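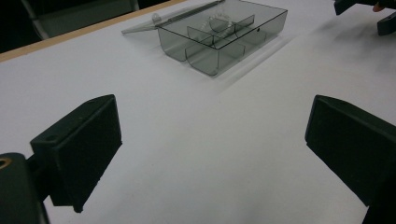 A storage box with its lid open, on a white tabletop.

The Stallow Reading Circle: Frequently Asked Questions

Last revised Thu 17 July. Questions are in the order people tend to ask them, which means the one about snacks is near the top.

What is the Reading Circle?
A group of people who read the same book and then disagree about it in a room at the Quinlan Building. We meet every other week from October to the end of May. Most of what we read is fiction, with a poetry month that attendance figures suggest we should keep quiet about.

Do I have to finish the book?
No. We do ask that you not begin a sentence with "I only got to page 31, but" and then speak for twelve minutes. If you haven't finished, you will hear the ending. We don't do spoiler warnings for novels published before your parents met.

Are there snacks?
Yes. Bring something if you like. Please nothing that crunches during the read-aloud portion.

Who picks the books?
Members nominate, everyone votes, and the 12 titles with the most votes make up the season. Last year we had 27 nominations, four of them for the same book by the same member in slightly different handwriting. You now get one nomination each.

Who runs the discussion?
Wayne Sugden leads in the fall and Declan Tindall takes over after New Year's. Wayne likes to start with the first paragraph and may still be there when the lights go off. Declan starts with the last chapter and works backward. People have preferences. We would rather you didn't share them with Wayne or Declan.

I haven't studied literature. Will I be lost?
You may be lost, but so will the person next to you, who has a master's degree. Nobody is graded. If somebody says "liminal" you are free to ask what they mean by it, and we would be grateful if you did.

Is there a right answer about what a book means?
This comes up every season, usually by the second meeting. The house position is that a reading has to be able to point at something on the page. Past that, you have a lot of room. Two members have argued for three years about whether the narrator of one short story is dead. Both of them can point at the page. We have stopped scheduling anything after that story.

Does it matter what the author intended?
Bring the interview where the author says so and we will listen politely. Then someone will observe that authors are often wrong about their own books, and someone else will say that's ridiculous, and that is your evening.

Can I read a translation?
For most of us it's that or nothing. When a book exists in several translations, we list a suggested one but don't insist. Some of our better sessions have come from two people reading the same sentence aloud and finding that in one version the uncle is "melancholy" and in the other he is "drunk."

Do audiobooks count?
Yes. This was settled by vote and we are not reopening it. Audiobook listeners should know they will be hopeless at finding the passage under discussion, and should sit next to someone kind.

Can I write in the library copies?
No. We borrow our sets from the Ditanport library, and they check. The last set came back to them with "WHY??" beside a perfectly clear paragraph on page 160, and we paid for that copy. If this was you, the Circle forgives you, but the answer is in the following paragraph.

How long are the books?
We try to stay under 400 pages. The rule has been waived once, for a Russian.

What is the Sano Evening?
Our one public event, held every spring at the Sano Café. Members read a page from anything they love, five minutes each. Nothing you wrote yourself, please. We love you, but we have been through this.

Can I bring a friend?
Once, without notice. After that they should sign up and get their own chair.

What does it cost?
$12 for the season, payable at your first meeting. It goes to room rental and the occasional replacement of a defaced library book (see above).

I disliked every book last season. Should I come back?
Please do. Meetings where everybody loved the book are over in twenty minutes, and we have the room until nine.

How do I sign up?
Put your name on the sheet at the front desk of the Quinlan Building, or come to the first October meeting and look as though you've read something. Legible handwriting is appreciated. We spent most of last winter emailing a man who may not exist.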